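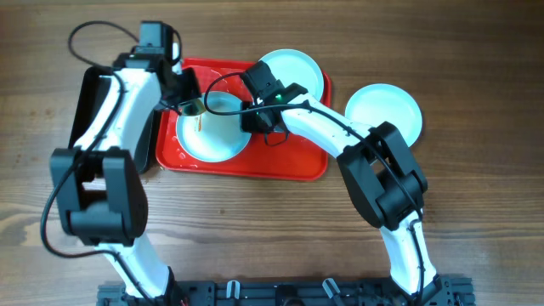
What do you put under the dishes when you pour sauces at the table? Our table is bare wood and I'm tired of wiping it down.

A tray with raised edges. Get one big enough for a couple of small plates and pour everything over it.

crumbdrawer
02/08/2022
OK so that's the short version my sister-in-law gave me, and I'd like more opinions before I spend money. We do dumplings a lot and everybody wants their own little dish of soy or vinegar. I've been looking at the Halline tray, the plastic one. Is the lip high enough to matter?

peppermill80
I have the Halline in red and love it! The lip isn't tall but it has caught every spill so far (and my kids pour like they're putting out a fire). Rinse it, shake it off, done.

oldgravyboat
I'd skip the tray. It's one more thing to wash, and it eats up half the table. Put the sauce in a small pitcher with a real spout and you won't drip in the first place. A cup with no spout will always run down the side.

peppermill80
Sure, if you have room for another pitcher. I pour from a little glass and it's fine - you just go slow and keep it low over the plate.

oldgravyboat
Slow is how you get the dribble down the outside! Tip it like you mean it.

noodlenight
Somewhere in between here. Tray yes, but use shallow plates with a wide rim, they're easier to hit than those tiny dip bowls. Mine are Lerwood, 13 dollars for the set. Don't fill them much or they slosh when you pass them.

crumbdrawer
Wide rims, good call. Do you leave the plates on the tray while people eat?

noodlenight
Nope, pour on the tray and hand them out. Check the bottoms first or you'll get a ring on the wood.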